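From: Marichka Hnatiuk
To: handling-practice list
Date: 30 November 2019
Subject: Re: Draft 3, simulated trials as evidence

Myroslav Kobzar wrote:

> Clause 14 now reads: "A simulated trial may stand in for a bench trial
> where the model of the cell has been reviewed by a second person."
> I think this is settled. Mahsa and I both went over the Zirstead cell
> in July and were happy with it. Unless anyone objects I'd like to
> freeze the wording and move on to the labelling section.

I object, I'm afraid. "Reviewed" is doing an awful lot of work in that sentence and the draft never says what the reviewer is meant to look at. I could open the file, agree that the arm is the right arm, and sign. Would that count? As written it would.

What I want to know is whether the parts that matter to the task behave like the real ones. For module handling that means the handle first of all: how it's shaped, how stiff it is, what it does when the fingers close on it slightly off centre. Then how hard the module is to pull. I asked Gavier for their pull figures and was told the friction had been "set to a sensible value". Sensible to whom?

I've put two renders from the cell below so we are all arguing over the same thing.
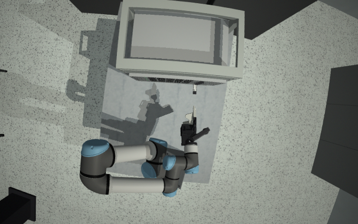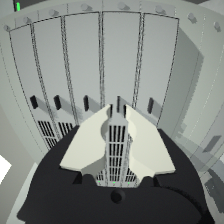 Simulated cell, arm and gripper near the cabinet (first) and gripper fingers at a module handle (second).

Look at the second one. The fingers are either side of a very thin handle with its neighbours standing in a row beside it. I can't tell from a picture how much room there is to be wrong by, and neither can a reviewer, so the clause should ask for the clearance in writing, with the position error the arm was given during the trial. If the error was zero, say so and don't call it a trial.

I'd also like the wording to deal with the shadows. They look convincing, and I suspect that is half the reason people nod these things through. A decent shadow says nothing about contact forces. If the system under test uses a camera then lighting is a fair thing to review, and it should be varied. If it doesn't, leave it out of the evidence altogether.

Suggested replacement for 14:

"A simulated trial may stand in for a bench trial only for those steps where the supplier has recorded (a) the measured values used for contact and pull force, and how they were measured, (b) the clearance at the point of grasp, and (c) the position error applied. The reviewer shall not be employed by the supplier. First contact with a live module shall always be shown on the bench."

Melaniia will say (c) is too much for small firms. Pavliuk managed it for the Mornwood job with two people, so I don't accept that.

I'm not against simulation. We use it every week for reach and collision checks and I'd be sorry to lose it. But I have sat through more than three demonstrations where it all went beautifully on screen, and I have yet to see the bench results from any of them.

Could Myroslav Yurchenko post the pull tests, if they exist? Until then please don't freeze 14.

Marichka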